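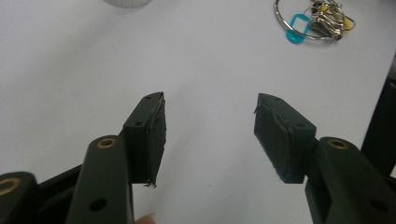 Can a machine do the chores yet?

August 12, 2018

My sister-in-law asked me at dinner when she could buy something that would empty the dishwasher. I work in a small shop that builds and repairs packing equipment, so people in my family think I know these things. I told her not soon. She wanted a better answer than that, so I have been trying to write one.

Start with what already works. We have a Tuno vacuum at home and it does the downstairs floors every night. It gets stuck under the radiator now and then, but I don't sweep the kitchen anymore. At work there is a Muvix arm that moves trays from one belt to another, 600 an hour, and it has been doing that since last November. Both machines do one thing, in a place that was set up for them. We bolted the Muvix to the floor and welded stops on the belt so every tray arrives in the same spot. If a tray comes in crooked, the arm stops and a light goes on, and one of us walks over and straightens it.

Now take a bunch of keys lying on a table. I can pick them up without looking. For a gripper with two fingers and a pad on each tip, it's a long list of problems. The keys lie flat, so there is very little to get hold of. The ring slides one way and the keys go another. There might be a plastic tag in the bunch that is light and slippery, and if the fingers close on that, the rest hangs off to one side. Keys are shiny too, which cameras don't like. Picking them up is the easy half. Hanging them on a hook is harder, and finding the front door key and holding it so it would go into a lock is harder again.

The pads matter more than I expected when I started in this trade. A hard bare finger lets things slip, so you cover it with something rubbery, and then the rubbery stuff wears. It gets scuffed and smooth in spots, the edges go ragged, and little bits come loose. The two sides don't have to wear the same, either. At the shop we change the pads on the Muvix every 3 weeks. A set costs us $80, which is fine when the arm is moving trays all day. I don't think my sister-in-law wants to change the fingertips on her dishwasher helper.

I went to an open day at Halász last year, where they had an Orkent machine folding hand towels. It was good to watch for a while. They told us it had folded 107 that morning, and I believe it, but they were all the same towel, and a man laid each one down flat before it started. My laundry basket has fitted sheets in it, and socks inside pant legs.

So my answer for the shop floor is yes, for jobs you can hold still. Moving, stacking, screwing in the same screw all day - that's done, and the price keeps coming down. Sorting a bin of mixed parts is close. I have seen it work well with parts of the same size and badly with anything that tangles.

For the house my answer is still floors, and lawns if your yard is flat. Dishes will take longer. A plate is not too bad, but a wet glass next to a steak knife next to a lid that has flipped over and filled with water is a different job, and it's a new one every night. I would want to see a machine do it in a kitchen it had never been in before, with no one laying things out for it first.

She has decided to make the kids do it. I'm ordering a new brush for the Tuno this week, the old one is full of hair.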